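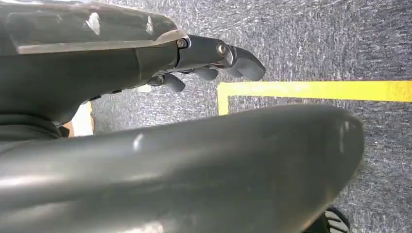
Subtitle timing on Ogbonna, second pass

I finished rewatching Ogbonna last night, this time with the subtitle file open in a text editor next to the player. The film had a short theatrical run in January and is now streaming on Wesow, where most people outside the festival circuit will see it for the first time. The Wesow version has a different subtitle track from the one I saw in the theater, and the differences are large enough to change how two of the main performances read.

Some background for anyone who skipped my earlier post. Ogbonna is a family drama about a retired bus dispatcher and his two adult daughters. Suleiman Okonkwo plays the father. Titilayo Adeyemi and Maham Durrani play the daughters, one by birth and one by his second marriage. The dialogue moves between three languages, often inside one sentence, and Elmarie Nkuna directs most of it in long two-shots with very little cutting. The subtitles therefore carry a lot of the editing. A line that appears early gives away a reaction, and there is no cut to hide it.

The streaming file contains 1,176 subtitle events. A good share of them are single words, mostly names and short answers. The theatrical track merged these into the line before or after, which kept the screen quiet but put Adeyemi's replies on screen while Okonkwo was still talking. In the kitchen argument she waits a long time before saying "No." In the theater you read the "No" first and then watched her wait. On Wesow the word comes up when she says it, and the pause works the way she played it. I had marked that performance down as flat. I was wrong, and I have edited the old post to say so.

The cost is reading speed. With fewer merged lines, the long speeches have less room. The father's account of the depot fire runs past the usual comfortable rate for nearly its whole length, and the track deals with this by trimming. Two clauses about his brother are gone. They matter, as the brother's name comes up again in the last reel and there is now no setup for it. If you don't follow the spoken dialogue you will probably take him for a neighbor, as my sister did.

Language switches are handled better. The theatrical print used italics for one language and plain text for the other two. The streaming track drops italics completely and keeps a few words untranslated, mainly forms of address. This is the right call. Durrani's character calls the father by his first name until the hospital corridor, and the change there is easy to catch when the word is left alone.

The audio is less good. The stereo mix on Wesow pushes Nnamdi Iyamu's score up under the dialogue by a noticeable amount in the first half hour. I compared headphones, TV speakers and a cheap soundbar, and it was present on all three. The surround mix does not have the problem. If your setup lets you choose, pick surround and let the device fold it down. The option is under the audio menu on the app but missing in the browser.

Picture quality is fine. There is banding in the night exteriors, mostly in the sky behind the depot, and some smearing in the rain. The grade looks slightly warmer than I remember, but I would not trust my memory of a color grade after this long.

Several people asked about a disc. Plutport announced one as a limited run of 300 copies and those were gone before I got to the page. A second pressing of 1,000 is listed without a date. The listing says it will use the theatrical subtitles, so I have canceled my preorder for now. I wrote to ask whether both tracks could be included and have had no answer.

Nkuna's next film is called Brekuvow, again with Durrani, and is said to be mostly in one language. I plan to go through her first short before then, if I can find a copy with the original sound. The one I have is a TV recording with the last 50 seconds missing, credits included.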